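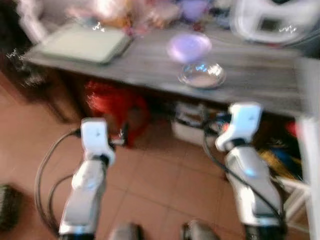 Zinash Araya opina que una mesa dice más de una casa de menaje que todo el catálogo, y que en Talerer lo primero que mira es el vidrio. Yo entré mirando los precios, así que sus comentarios me sirvieron para ordenar la visita de otra manera.

La jornada de puertas abiertas de Talerer se celebró el 9 ago 2026 en su nave de Plinmont. Se entra por el lateral, junto al muelle de carga. En el mostrador dan una hoja con el plano y un adhesivo con el número de turno. A mí me tocó el grupo de las once, con 14 personas. El recorrido dura dos horas si uno se queda a la parte final, la de preguntas.

La primera sala es la de mesas de prueba. Talerer no fabrica: compra a varios talleres, revisa las piezas y las distribuye a comedores, hoteles pequeños y tiendas de barrio. En estas mesas se decide qué entra en el catálogo. Los tableros tienen veta de madera en tono gris, un color que, según nos contaron, eligieron después de probar con blanco y comprobar que el vidrio transparente se perdía sobre él. Sobre el gris se distingue bien el borde de un cuenco, sobre todo si es ancho.

Los cuencos bajos de vidrio transparente son lo que más venden. Son poco profundos y sirven para ensalada, fruta o para dejar las llaves en la entrada. El borde ancho recoge los reflejos de la sala y ayuda a ver si hay alguna irregularidad. La revisión es sencilla: se apoya el cuenco en la mesa, se gira despacio y se pasa un dedo por el canto. Si baila, se aparta.

Las piezas de color ocupan menos sitio. Las hay en un morado lavanda translúcido que cambia bastante con la luz - en el centro se ve claro y hacia el borde tira a rosa violáceo. A varias personas del grupo les gustó mucho. A mí me parece un color difícil de combinar con una vajilla que ya se tiene, aunque junto al vidrio sin color queda bien. Pregunté si se vendían sueltas y me dijeron que sí, pero en tienda, no en la nave.

De ahí se pasa al almacén. Las estanterías están numeradas hasta la 221 y el pasillo central se recorre a pie en pocos minutos. Wirus, que hace el cartón, tenía un puesto pequeño con separadores y cajas de distintos grosores. Explicaron cómo se embala un cuenco ancho: boca abajo, con una hoja entre pieza y pieza y nunca más de nueve por caja. Esta parte fue la más útil para quien tiene que hacer una mudanza. Me llevé un juego de separadores de muestra.

El puesto de Bratu, dedicado a textil de mesa, estaba al fondo. Había manteles lisos y servilletas en tonos crudos. La persona que atendía no tenía lista de precios, solo una dirección para pedirla. Me pareció flojo para una jornada así.

La parte de preguntas se hizo otra vez en la sala de mesas. Se habló de los lavavajillas, que según la casa estropean menos el vidrio que los estropajos, y de por qué algunas tapas no ajustan con los cuencos de la misma medida. La respuesta fue que vienen de talleres distintos y que lo están corrigiendo. Una señora había traído de casa un cuenco con el borde picado y le cambiaron la pieza sin pedirle el recibo.

Datos prácticos. La entrada es gratuita, pero hay que apuntarse antes. El aparcamiento de la nave es pequeño y a las once ya estaba lleno; en la calle de detrás hay sitio. No hay cafetería, solo una máquina de agua. En el almacén hace calor y se está de pie todo el rato. Los niños pueden entrar en la sala de mesas, no en los pasillos.

La próxima jornada será en diciembre, con venta de segundas calidades. Las inscripciones se abren en el mostrador y por teléfono.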